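Plellolia: spare parts listings for old Latska cars

README, last touched September 30, 2025

Hi! I keep a list of parts for the Latska Bogdan, the little two-door my uncle drove, and at some point the list got big enough that other owners started asking for copies. So now it's a dataset. Each row is one part as one seller listed it, with the part number, the seller's wording, the asking price and whether it's original or reissued.
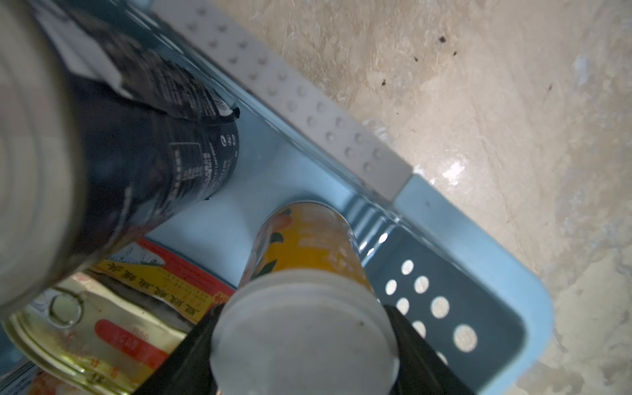 What's in the folder

There are three files. parts.csv is the one you want. sellers.csv has shop names and countries, and notes.txt is me arguing with myself about door hinges. Prices are in whatever currency the seller used — I don't convert them, so please check the currency column before you sort anything!

Most rows come from the old Gikow paper catalogs, which I typed in by hand (the carburetor pages took me most of May). 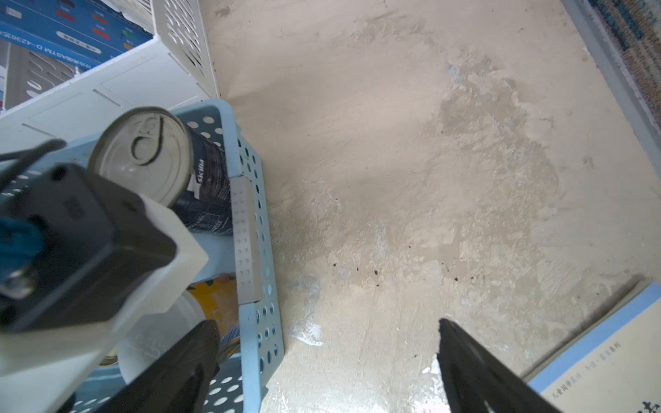
Beige tabletop, scuffed and peeling, with dark crumbs.

Fields that will trip you up

condition goes from 1 to 4, and 4 is the good end. fits_years is blank when the seller didn't say. I've left seller spelling alone, typos and all.
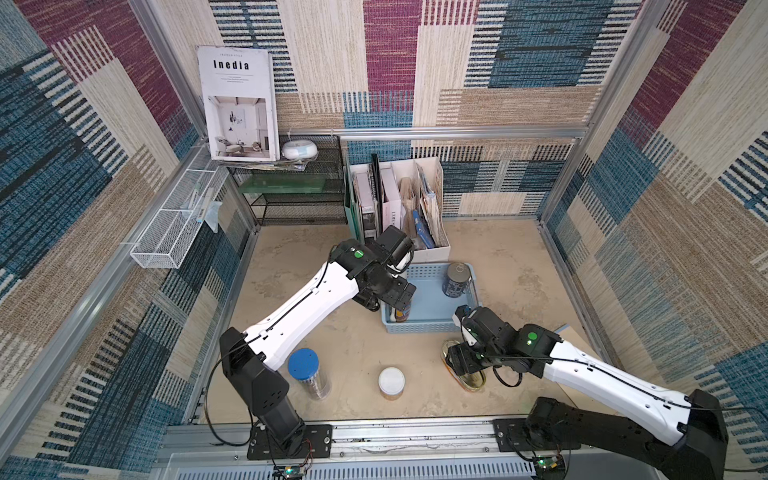
Seat and door trim is the messiest part of the whole set. Gikow used two different code lists for it and sellers mix them freely, so I added a plain_color column with everyday words. Patterned cloth gets every color written out, in any order: the striped patchwork on the walls up there would go in as "blue, maroon, beige, tan". Please do the same if you send me rows.
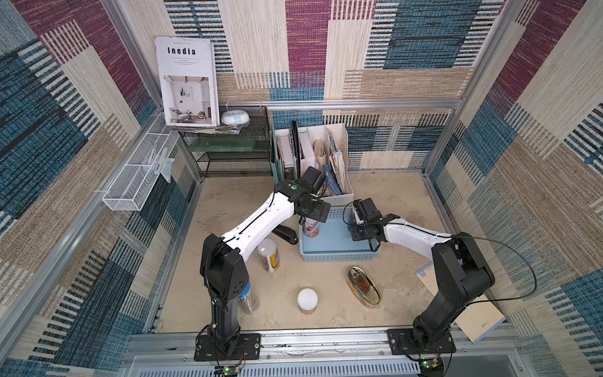

Wiring gets its own part_group, and I split it by how the run is held in place, as the reissued looms often come without the original metal clips. The values are clipped, taped, tied and unknown. A thin black cable held along its length with small ties, like the one on the left arm's white link, is "tied", even if there's a clip at one end.

Known gaps

Hardly any glass. No tires. Julián Sarmiento checked the brake rows against his own car and fixed three part numbers, so those I trust more than the rest.

Use and credit

Free for anything, just mention Plellolia. Corrections go in a new row with the old part number in the replaces column, please don't overwrite mine.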